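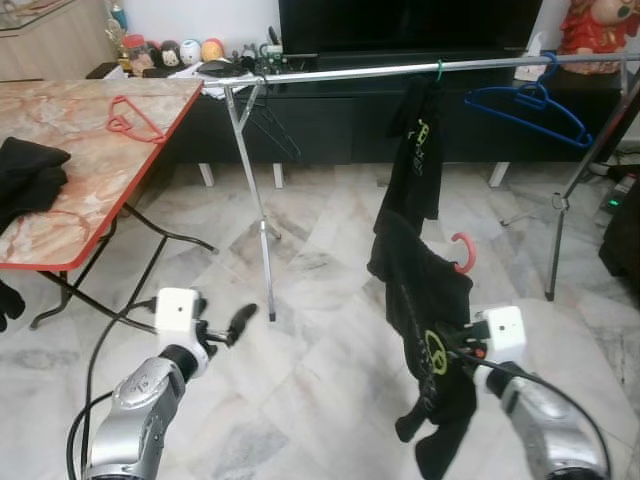

Skultham Memorial Society - Minutes, fall general meeting
October 2, 2020, 7:04 pm, by phone and in the Shi Room
Chair: Guoqing Lei. Quorum met. Minutes of the March meeting approved, one correction (plot transfer fee was misstated, see item 3).

1. Chapel use and attendance
Limit for indoor services stays at 30 including family, clergy and staff. Graveside no fixed limit but spacing required. Families still asking for exceptions. Agreed no exceptions, office to say so on first call and not on the day. Larger memorials to be held over until spring if the family wants, no charge for moving the date. Office to keep one list of postponed services - right now there are two and they don't match.
Visiting hours split into two shorter sessions, afternoon and early evening. Works OK. Evening one runs over. Doors to close on time.

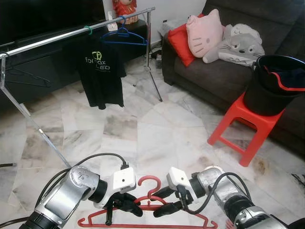
2. Member plan with Zomar Funeral Home
Current agreement runs out end of the year. Zomar offers the same simple cremation package for members, price up a little, written quote recieved. Transport inside the county included, outside the county billed by the mile. Question whether the death certificate copies are still included. Quote doesn't say. Chair to ask.
Grulon Brothers also sent a quote. Cheaper for burial, more for cremation. Most members pick cremation. Long discussion about having both on the list and letting families choose. Objection that two price sheets will confuse people at a bad time. Counter - they are confused already, the one sheet we have is four pages long.
Motion to renew with Zomar for one year and list Grulon as second choice for burial only. Seconded. Carried, two against.

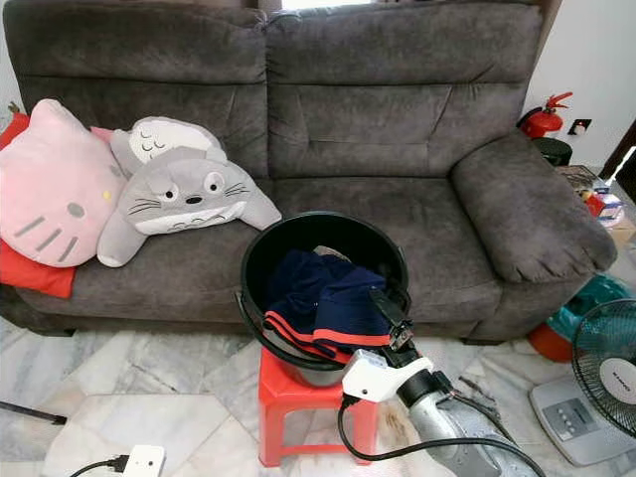
New price sheet to be one page, both sides, large type. Draft to go to members before it is printed. Order 1000 copies, the last batch of 400 ran out before summer. Old sheets to be pulled from the library, the clinic and the senior center so nobody quotes the wrong number to us.

3. Membership and fees
488 members on the books. Some have moved, some cards come back in the mail. Office to call any member whose card was returned before taking them off the list. Plot transfer fee is $30, not as printed in March. Lifetime fee unchanged. Proposal to drop the fee for surviving spouses tabled, need to see what it costs first.

4. Advance planning forms
Form still asks for a fax number. Take it out. Add a line for email and a line for who holds the will. Also a box for veterans, discharge papers take weeks to get if the family can't find them. Discussion of whether we should hold copies of the forms here or only tell members to keep them at home. Locked cabinet is nearly full. Chair leaned toward members keeping thier own and giving a copy to one relative.
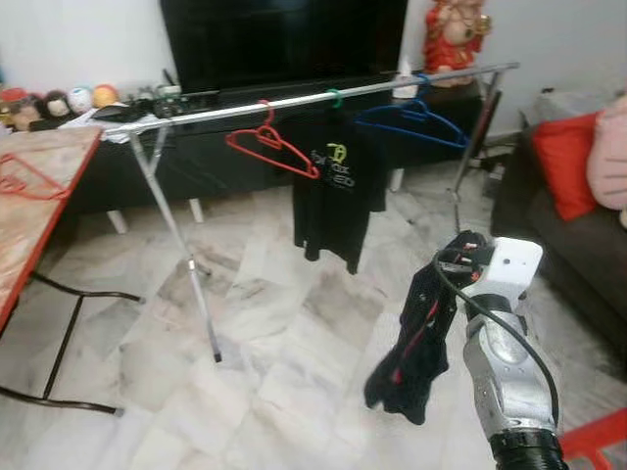

One member on the phone line disagreed, said her brother's form was in a bank box no one could open until after the service, and the office copy was the only reason the family knew he wanted no viewing. Asked that the office go on holding copies for anyone who wants it. General agreement. Second cabinet to be priced.

5. Other
Remembrance evening in November - outdoors or by phone, names read aloud either way. Send names to the office by the 20th.
Parking lot light by the side door out again.
Thank you cards for the choir, not sent yet.

Adjourned 8:35. Next meeting date to be set.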